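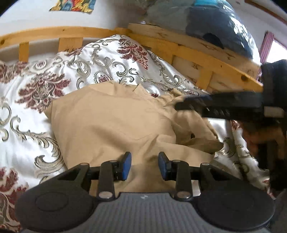
The clock problem: talking cloth, lag and bad labels with Grirkard's software lead

July
By the Paretti Notes desk

We use cookies to remember your reading settings. Accept / Manage

Caught Grirkard's software lead on a call at 7:40 in the morning, before the build finished. No name, at the lead's request. Coffee going the whole time. What follows is cleaned up a little, not much.

Quick background. Grirkard writes the software between hand-held gripper recordings and a robot that's supposed to do the same job later. Laundry, mostly. Shirts on beds, blankets, things with sleeves. Their tool is called Retosness and it takes in the recordings, lines them up, throws out the bad ones and hands the rest to training. Two people carry it. It used to be one.

I asked what breaks first.

"Clocks," the lead said. "Always clocks. You've got two grippers, left and right, each with its own camera and each with an opinion on what time it is. If the right one is late by a few frames, then the policy learns that the right hand grabs after the left hand has already pulled. On a box you might get away with it. On cloth you're teaching it to miss."

So how do you fix that. Do you sync the hardware?

"We do it in software. Did try a cable for a while. People hate the cable." The current approach looks for motion both cameras can see, matches it up, and solves for the offset. Then it solves again at the end of the recording and compares. If the two answers disagree the clip gets a drift flag. Last batch was 600 clips. 514 came through with no flag at all, which the lead seemed pleased by, then right away not pleased by. "That's the easy flag. The rest of the checks come after."

The rest of the checks took it down to 354.

That sounded like a lot to lose and I said so. A sigh. "Everyone says that. Everybody wants the 600. We trained on the whole pile once, just to have the argument settled, and the arm would reach for a corner and sort of hover. Close a bit, open, close. It had seen so many almost-grasps that it thought hovering was part of the job."

Moved on to perception. I'd been looking at the picture at the top of the page while we talked, blue pads wide open over a rumpled tan garment, flowered bedspread underneath, and asked what the software makes of a view like that.

"Loves the pads, hates the bedspread." Laughs. "The pads are blue, they sit at the bottom of the view, finding them is cheap. We get jaw opening straight from the distance between them. No encoder. The bedspread is another matter. Shiny fabric moves its highlights when the camera moves, so the tracker locks on to a highlight thinking it's a point on the bed, and now your whole camera path is bending."

The fix there was dull and it took most of the spring. Retosness now scores each tracked point by how well it holds still against its neighbors and drops the ones that slide. Printed flowers are good, apparently. Glints are bad. When they're on the same patch of cloth the score has to sort it out. "It gets it wrong on satin more than I'd like. I'm not going to give you a percentage becuase I don't trust our test set for satin."

And the other gripper? It comes into view all the time, often blurred.

"Masked. We mask it out of the camera tracking, since it's moving and the bed isn't. But we leave it in for the policy. That was a real fight. One side said mask it everywhere, cleaner. I said the left hand should be able to see what the right hand is doing. You would want to." The lead's side won. The mask code runs twice now with different settings and there is a comment in the file that just says do not merge these.

Planning next. Short section, because the lead got short about it. Older versions had a planner on top: find corner, grasp corner, lift, fold. Each step had an exit test. "The tests were the problem. What is a corner, on a shirt that's been bunched up? We had a corner detector finding corners in creases." These days the policy puts out a short run of gripper poses and a small layer beneath checks them for reach and speed, plus the arms not hitting each other. If the check fails it asks again. If it fails twice it backs off and opens the jaws.

Why not just keep asking?

"Because it'll give you the same bad answer with more confidence."

Some of the checking layer came out of Rácz, an older project for stacking trays, and still has tray in the variable names. Cloth_tray_offset. Nobody's renamed it. I asked if that confuses new people. "Yes."

What would you build first if you started over tomorrow?

"The viewer. No question. We wrote the viewer last and it should of been week one. Scrub both cameras side by side, see the jaw width as a line underneath, see the flags. The day we had that, we found a bug in the width estimate that had been in there since the start. It was reading closed when one pad was hidden behind fabric. Every deep grab in a pile of cloth, labelled closed early. You can't see that in a table."

Is that fixed now?

"It's marked as unknown now and filled in from either side. Fixed is a strong word."

Build finished around then. It had failed, something in the pose export. Call over.

Comments (4)

foldline: The highlight thing bit us too. We ended up shooting with the curtains closed, not proud of it

mk_tooling: Would like to hear more on how the offset solve works when only one gripper moves for the first few seconds. Do they just wait?

2ndshift: "same bad answer with more confidence" ok but how long does the back off take. ours sits there forever

plainknit: typo in the viewer answer, should have. Good read otherwise, is Retosness something you can download or in-house only?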